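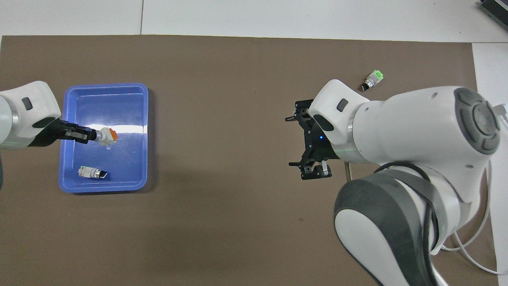
The harbor at Zunholm has been dredged every October for as long as the port has kept a survey log. The hydrographic engineer who runs the survey office there would like to do it less often. Her argument rests on where the silt comes from, and she made it over two hours in the office above the pilot station.

"People look at the river and assume the river is the source," she said. "Most of what we remove is marine. It comes in on the flood tide and settles behind the east breakwater when the current drops."

The office runs 60 sounding lines across the basin. Each is compared with the previous survey, and the difference in depth is converted to volume. Last season the figure was 1,645 cubic meters, against 904 the season before. She does not regard the increase as a trend.

"Two numbers give you a line and nothing else. We had a run of easterlies that year. I would want to see the wind record next to it before I said anything."

Her proposal is a short training wall off the breakwater, 2 meters below low water at its crest. A similar structure was built at Jatitz, where the basin is smaller and the tidal range lower. She is careful about the comparison.

"Jatitz has a sand bed. Ours is silt over clay. The wall would deflect the flow in the same way, but what the flow is carrying behaves differently. Fine material stays up longer."

A desk study by Queiroz, the consultancy hired by the port, put the wall slightly inside the existing channel limit. She disagrees with the alignment and has asked for a second model run using the bed samples from Ivbridge, upstream, as a boundary condition.

Asked what she would do if the run favored the original position, she said the pilots would have to be consulted again. "They lose some swinging room on the ebb. It's workable for the smaller ships. For the grain carriers I'd want it tested in the simulator first."

The next survey is scheduled before the dredger arrives.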